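Treminach Handover Project, progress report 2
Bello Ajayi

Where we are

Goal is the same as in report 1. Get a robot with a five-fingered hand to take small flat things from a person and give them back without dropping or crushing. We are not writing rules for the grasp, we are showing it examples and letting the policy learn. Target for May was 1000 usable episodes. We have 700. Below is why, and what we changed.

Setup

One operator, one partner sitting across the desk. Operator drives the arm and hand, partner hands over or takes the item. Each episode starts from the rest pose and ends when the operator hits the pedal. We log joint angles, head camera, and the operator's commands, all on one clock. Getting them on one clock took most of the first two weeks. The head camera stream was late by a few frames and we only saw it when Forsyth (our replay script) showed the fingers closing before the card got there.

Fixed now. The first 250 episodes were recorded before the fix, we shifted the timestamps and kept them out of the 700 untill somebody checks them by hand.
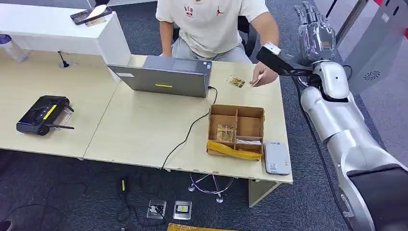

Why not collect everything in simulation and skip the desk?
Because the sim hand (Griklow model) gets contact wrong for thin items. A card either sticks to the fingertips or shoots out. Policies trained only on that data closed too early on the real arm almost every time, so we use sim for the reach part and real episodes for the grasp.

Items and people

14 items so far, all thin or small. Cards are the hardest. Partners swap every session so the policy doesn't learn one persons timing. Early on I was the partner for nearly everything and the model got very good at me and bad at everyone else. Lesson there. Also told partners to stop helping. People push the item into the hand if it is slow, then the data says the hand did the job when it didn't.

Labeling

Three labels: good, slow, fail. Fails are kept, they go in a separate folder and are used for the drop detector. Two of us label each session and compare. We disagree mostly on slow vs good, need a real cutoff in seconds, not a feeling.

Problems still open

Thumb drifts after a long session, recalibrate at lunch and again at 4 pm.
Operator gets tired, the last part of each session is noticably worse. Shorter sessions from now on.
Not enough left-side handovers. Nearly everybody offers from the right.
Tader (the storage box) fills up faster than planned, older video has to be compressed.

Next

Finish the last 300, left side first. Check the old 250. Retrain with and without them and compare on the same held-out partners. Results go in report 3.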